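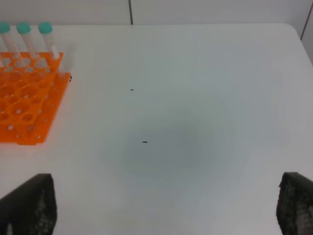
The Water at Grondstead

The letter from Soleck came on a Tuesday, along with the gas bill and a card from my sister. It said the spring on my land had been chosen for testing, and that I should fill the enclosed bottle, close it tightly and bring it in before the end of January.

I had drunk from that spring for most of my life. My father dug the basin for it and lined it with slate, and his cattle drank from the overflow. I put the bottle on the windowsill and left it there for nine days.

My neighbour came over to borrow the ladder and saw it.

"You'll have to send it in," she said.

"I know."

"They shut the one at Teter. The whole farm is on the mains now."

I said I had heard. The mains at Grondstead would mean a trench of 700 metres, down the lane and across the bottom field, and I had already had the price from Ajayi, the firm that did the work at Teter. I kept it in the drawer with the candles.

On the tenth day I took the bottle up the hill. It had frozen in the night and the grass was stiff. I knelt on a feed sack and held the bottle under the lip of the slate until it was full. My hands hurt so much that I dropped the cap and had to feel for it among the leaves.

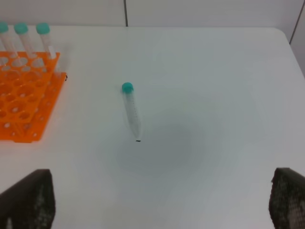

I drove to Soleck that morning with the bottle wrapped in a tea towel on the passenger seat. The woman at the desk gave me a form. Under "Number of people using the supply" I wrote 2, then crossed it out and wrote 1. It had been four years, but I still did that sort of thing.

"Is that a one?" she asked.

"Yes."

She stuck a label on the bottle and told me the sample was number 189. I asked how long it would take. She said it depended.

I went home and made tea with the spring water, the same as always. Then I stood at the sink and drank a glass of it cold. It tasted of stone and a little of iron. My husband used to say he could pick it out blindfold, and one Christmas we tried him with six cups in a row. He got it wrong twice and blamed the cups.

The second letter came when the snowdrops were out by the gate. I didn't open it at once. I fed the hens, brought in the wood and moved the car so the oil man could turn round. Then I took the letter up to the basin with me and sat on the wall.

The water was running well after the thaw - you could hear it from the stile. I took my gloves off and got my thumb under the flap. 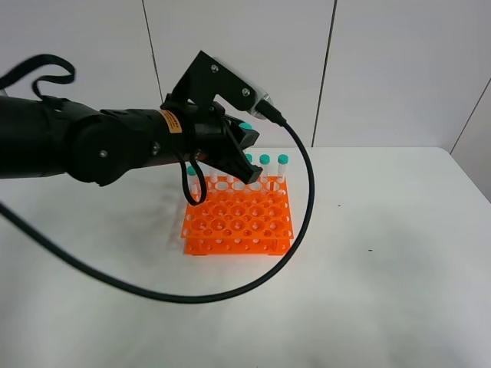 The Trench

They started digging in the second week of March, from the lane end.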